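41 shares | 3 comments

Teaching two arms to share one whiteboard

I got to Prelov just after lunch, coat still on, and Hanna Tomaszewski was already talking about lag. She writes the control and planning software there, mostly a package called Tora, and she had promised me an hour if I didn't mind her watching a log file while we chatted. I didn't mind at all (I love a log file).

The job this month is the whiteboard. A big A, a little a, and whatever the arms have to do around them. "People see letters and think we're doing handwriting," she told me. "I couldn't care less about the handwriting. I want to know if the planner understands that the board is a surface and the ink is a thing on the surface."
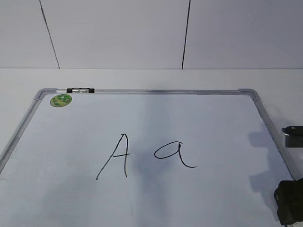

The shared whiteboard

I asked her what makes that hard, and she laughed at me for a bit. "Everything is white! The table's white, the wall's white, the board's white. Your depth estimate goes mushy, and then the planner thinks the board is a few millimeters higher than it is." Tora used to trust the depth reading and nothing else. Now it finds the metal edge of the board first, fits a flat plane to that, and works inward.

Then there are the smudges. The old perception module, Emard, called anything darker than the board "ink," so it would merrily plan a wipe for a patch of shadow. Hanna rewrote the scoring over one long week in April. "It was 937 lines when I started and I'm not going to tell you what it is now," she said. The new version waits and compares. If a gray patch slides along when an arm slides, it gets marked as shadow and the planner leaves it alone.

She pulled up the planner settings for me, and I'll admit I followed maybe half. Each arm gets its own plan, up to 26 steps ahead, and a small referee process called Marciniak decides who gets to enter the space over the board. 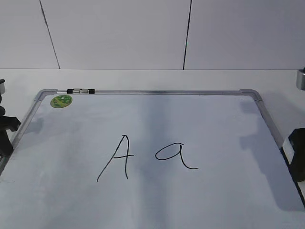

"I used to plan both arms as one big body," Hanna said. "It's beautiful on paper and it's so slow – you could go get coffee." With two separate plans and a referee, one arm can be told to hold while the other finishes, and a replan only touches the arm that needs it. The catch is that they get too polite. Both wait, both report that they're waiting, and the log fills up with it. Her fix is a timer with a bit of randomness in it, and she doesn't love it.

What would she rather have? "A planner that can say why it's waiting. In a sentence. I'd give up a lot of speed for that." She has a rough version on a branch, and she wouldn't show it to me. Then something scrolled past in the log, she said "oh, come on," and I'd lost her for ten minutes.

3 comments

dkroll: The random timer is how we fixed ours too. Still in there years later.

mapleandsolder: Does the plane fit hold up if somebody bumps the board mid-run? We refit every cycle and it eats our whole budget.

J. in Dayton: More like this please! I'd read a whole piece just on the shadow thing.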